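# Rillwood publishes full account of July gripper fault, and the fix that came out of it

**Albridge, for immediate release**

Rillwood, the Albridge workshop behind the Grorkex two-arm table system, has today released the full record of a fault that stopped its table-clearing trials in July. The logs, the repair notes and the new test routine are free to download, and other teams are warmly invited to pick them apart.

The fault was a delayed release. On a small number of runs, a gripper told to open would stay shut for a moment too long, while the arm carried on with its next move. On one run in the middle of the afternoon this dragged a plate over the rim of a tray and pulled a wrist cable out of its clip. Nobody was hurt, and both arms were stopped by hand within a second or two.

Trials use ordinary table things on a green surface: a plate, cutlery, a tray, a small potted plant and an ACADIA postcard with a lighthouse on it. The two arms work from opposite sides, so a late release by one can quickly become a problem for the other.

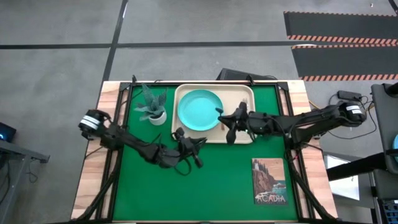

## What went wrong

Rillwood went back through 708 recorded runs and found the delay in 53 of them. Most were so short that the arm had not yet begun to move away, and the run was marked as a success. That was the real surprise, and a very useful one – the fault had been in the records well before anyone noticed it.

The cause was traced to the way messages to the gripper motors were queued. When both arms asked for a change of grip at nearly the same time, one request could wait behind a batch of routine position checks. The arm's own movement did not wait with it. A longer cable fitted in the spring had been the first suspect, and the team spent several happy but wasted days swapping it in and out before ruling it out.

The repair was made with Benítez, the firm that supplies the control software. Grip commands now go to the front of the queue, and an arm may not leave its position until the gripper has reported that it is open. If no report comes within 70 milliseconds, both arms hold still and the operator is asked to look.

## Testing the repair

The new routine puts the grippers to work close to things that are easily knocked or caught. A fork and spoon lying side by side are a good test, and so is a plant with spiky leaves, where a jaw that opens late can tip the pot or take a leaf with it.

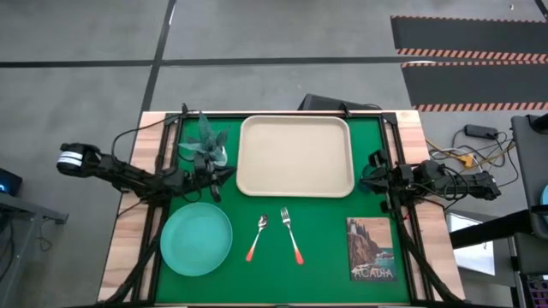 The routine has been run 188 times with the new software, with the order of the tasks changed between runs. The hold was triggered twice, both times correctly, and no late release has got past it. Rillwood is delighted with that result but is not calling the matter closed: the routine will stay in use, and any further faults will be added to the public record.

There is a small cost in speed. Clearing a table now takes about a tenth longer, mostly in pauses between letting go and moving off. The team hopes to win some of that back later in the year – the hold itself will stay.

## Advice for Grorkex users

Anyone running a Grorkex table with two arms should install the update before their next session. Single-arm set-ups are not affected, but the update is safe to install on them too. Users who have kept old logs can check them with the small search tool included in the download, and Rillwood would love to hear what they find, including from those who find nothing at all.

**Notes to editors**

Rillwood builds and tests small robot arms for kitchens, canteens and teaching rooms. The full record, update and search tool are available from the Grorkex support page. Visits to the Albridge workshop can be arranged through the press desk.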